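Escritorio regulable en altura

El escritorio regulable en altura (también llamado mesa elevable, mesa de pie o, en las oficinas que prefieren el inglés, standing desk) es una mesa de trabajo cuyo tablero sube y baja sobre unas patas telescópicas, de modo que se puede usar sentado o de pie. Me encargo de esta entrada desde que Ishbel Gourlay me pasó la sección de mobiliario, y aviso de que el tema me gusta más de lo razonable: en casa tengo una, en el taller otra, y he montado unas cuantas para amigos que juraban que lo harían solos.

En este artículo trato sobre todo la mesa blanca sencilla, de tablero rectangular y dos columnas, que es la que uno se encuentra en todas partes. Al final hablo también de lo que se le pone encima (estanterías de rejilla, cestas, la fruta de media mañana) y de cómo se limpia, dos asuntos que los catálogos pasan por alto y que a mí me parecen media vida de la mesa.

Nombre y definición

En español no hay un nombre del todo asentado. «Escritorio de pie» se usa mucho, aunque puede confundir, porque también designa el mueble alto y fijo, el de los escribientes y contables de antes, con su tapa inclinada y su taburete. «Escritorio elevable» es más preciso. Yo en el taller digo «la mesa que sube» y todo el mundo me entiende.

Para que un mueble entre en esta entrada pido que el tablero se mueva en vertical y que se quede donde uno lo deja, sin herramientas. Quedan fuera las mesas con patas de agujeros y pasadores (que se ajustan una vez, el día del montaje, y ya nunca más) y los suplementos que se colocan sobre una mesa corriente para levantar el teclado y la pantalla. Estos últimos tienen su propia entrada, escrita por Lorraine Ruddock, mucho más paciente que yo con los muelles de gas.

Historia

El antepasado es el pupitre alto de oficina. En la casa Rutherford, una papelería con despacho de cuentas en Flolthorpe, se conserva uno comprado en 1907, con un tornillo central de madera que permitía subir el tablero a fuerza de girarlo. Lo he probado. Sube, sí, pero hay que darle tantas vueltas que a uno se le quitan las ganas de escribir, y además el tablero gira con el tornillo y acabas mirando a la pared de al lado.

Después vinieron las mesas de dibujo con contrapeso, las de manivela y por último las eléctricas. La manivela tiene mala fama y yo la defiendo: no necesita enchufe, no hace ruido y dura una barbaridad. Su problema es la pereza. La gente la sube el primer mes con mucha ilusión, luego la baja un viernes por la tarde (bueno, una tarde cualquiera) y ahí se queda. Con el botón pasa menos, aunque también pasa.

Hokach, el taller al que más recurro para recambios, empezó arreglando manivelas y hoy trabaja casi solo con columnas motorizadas. Guardan todavía un cajón entero de manivelas sueltas, por si alguien aparece con una mesa vieja.

Partes

La estructura es bastante simple y conviene conocer los nombres, aunque solo sea para pedir una pieza por teléfono sin acabar diciendo «el chisme de abajo».

El tablero suele ser liso y rectangular. Las esquinas redondeadas se agradecen muchísimo en cuanto se trabaja de pie, porque la esquina queda a la altura de la cadera y uno se la clava al pasar. Bajo el tablero va el bastidor, que une las columnas y recibe los tornillos.

Las columnas son las patas propiamente dichas. Están formadas por tramos que se deslizan unos dentro de otros; cuantos más tramos, mayor recorrido. Las hay redondas y las hay rectangulares, y yo prefiero las segundas por una manía estética que no voy a defender aquí.

Cada columna descansa en un pie largo y bajo, colocado en el sentido del fondo de la mesa, que junto con la columna dibuja una especie de T invertida. El pie es el responsable de que la mesa no cabecee cuando está arriba. También es lo primero con lo que se tropieza y lo que más polvo recoge, y hay quien lo aprovecha para atar cosas.

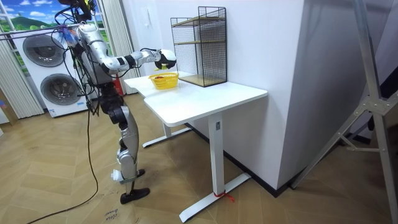
Mesa blanca de columnas rectangulares y pies en T; en el pie delantero, un cordel o cinta de color rojo.

El cordel atado al pie es una costumbre más extendida de lo que parece. En mi taller lo usamos para marcar qué mesas tienen los niveladores ya ajustados y no se deben mover (los niveladores son esas rosquitas que van debajo del pie y que compensan los suelos torcidos). En otros sitios significará otra cosa, o nada. Si atas uno, remete los cabos, que si no se los lleva la escoba.

Los cables merecen párrafo propio. Una mesa que sube tira de todo lo que tiene enchufado, y el error clásico consiste en medir el cable con la mesa abajo. Hay que medirlo arriba, con el tablero en el punto más alto, y dejar todavía un poco de holgura. He visto una lámpara volar por esto. Era mía.

Estabilidad y altura

No voy a dar una tabla de alturas porque las tablas solo le sirven a la persona media, y yo todavía no la conozco. El método de siempre funciona bien: de pie, con los hombros sueltos y los codos pegados al cuerpo, se sube el tablero hasta que los antebrazos descansen en él sin encogerse. Se memoriza esa posición, si la mesa tiene memoria, o se pone una tira de cinta en la columna si no la tiene.

La mesa arriba se mueve más que la mesa abajo. Es inevitable y no es un defecto de fábrica, por mucho que el vecino se empeñe en devolverla. Lo que sí se puede corregir es el tornillo flojo: pasados unos días del montaje conviene volver a apretar todos los del bastidor, cosa que hace muy poca gente y que quita medio bamboleo de golpe.

Lo que se pone encima

Una mesa elevable vacía es una maravilla y dura una mañana. Luego llegan las cosas, y como el mueble no tiene cajones, todo acaba en el tablero. De ahí que mucha gente coloque al fondo una estantería pequeña. La de rejilla metálica con baldas de madera clara es mi favorita con diferencia: pesa poco, se ve la pared a través de la malla (con lo cual la habitación no se achica) y las baldas dan un poco de calidez a tanto blanco. Conviene pegarla a la parte de atrás, con el lado abierto hacia donde uno se coloca, y dejar libre todo el borde delantero.

Para lo suelto, una cesta. En este punto soy pesadísima, lo sé, pero la cesta de plástico perforada con dos asas gana a cualquier bandeja de oficina. Se coge con las dos manos, se aparta antes de mover el tablero y se vuelve a dejar en su sitio. Y las migas, si las hay, salen por los agujeros y se ven enseguida, cosa que a mí me ayuda a no dejarlas para mañana.

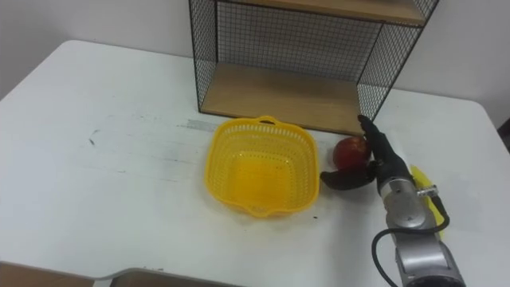
El color también cuenta más de lo que uno piensa. Sobre un tablero blanco, una cesta amarilla se encuentra con el rabillo del ojo, y lo mismo le pasa a una manzana roja. En cambio, el cargador blanco, los auriculares blancos y el papelito blanco desaparecen durante semanas. Desde que me di cuenta compro los accesorios de mesa en los colores más chillones que encuentro, y pierdo bastante menos.

Sobre la comida hay dos escuelas. Ishbel no deja entrar ni una galleta. Yo admito fruta entera, de la que no gotea, y siempre en la cesta o en la balda; una manzana suelta en una mesa que sube y baja puede acabar rodando, y golpe en el suelo es manzana pocha. El café lo dejo en una repisa aparte, después de un incidente con una columna que Hokach tardó lo suyo en desmontar.

El peso importa también. Las mesas del modelo Alunetti, que son las que manejamos en el taller, gastan 47 tornillos en el montaje y no llevan ninguno en el centro del tablero, así que lo pesado conviene acercarlo a las columnas. Si la estantería va cargada de libros, mejor sobre una de ellas que en medio.

Marcas y desgaste

El blanco mate disimula los reflejos y no disimula nada más. Con el uso salen rayas y roces grises, sobre todo en el lado donde se apoyan el brazo y las cosas que se arrastran. La mayoría son restos de goma, metal o plástico que se han quedado en la superficie, y se van frotando un poco. Otros son arañazos de verdad y con esos hay que convivir.

La cinta adhesiva es caso aparte. Al retirarla puede quedar un rectángulo pálido, con algo de pegamento que luego atrapa la suciedad. Funciona bien ablandarlo con un paño templado y jabón, esperar, y levantarlo con una tarjeta de plástico. Los disolventes fuertes los desaconsejo de plano: en una mesa mía quitaron la marca de la cinta y dejaron otra, brillante y con forma de nube, que sigue ahí.

Limpieza

Para el repaso diario basta un paño apenas humedecido, pasado en plano y con la mano abierta, para que la presión se reparta. Apretar con la punta de los dedos cansa y solo limpia la punta de los dedos. Se trabaja de atrás hacia delante, levantando las cosas en vez de rodearlas, y se termina con otro paño seco. Yo tengo siempre dos en uso y los dejo en la propia mesa mientras limpio, que si voy a buscar el segundo me distraigo por el camino.

Las esponjas de dos caras, por la cara blanda. La verde raspa y deja el mate a corros. Los pies y las columnas se limpian con la mesa subida del todo, porque así asoman los tramos interiores, y ahí nada de agua: paño seco y listo. Debajo de la estantería también hay que pasar, aunque dé pereza moverla.

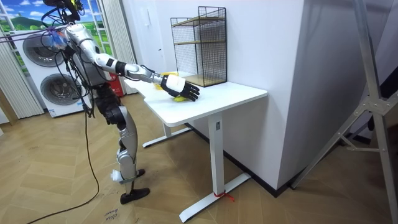 Véase también

Pupitre alto de contable
Mesa de dibujo con contrapeso
Suplemento elevador de sobremesa (entrada de Lorraine Ruddock)
Estantería de rejilla metálica
Cesta perforada
Pie en T y otros apoyos de mesa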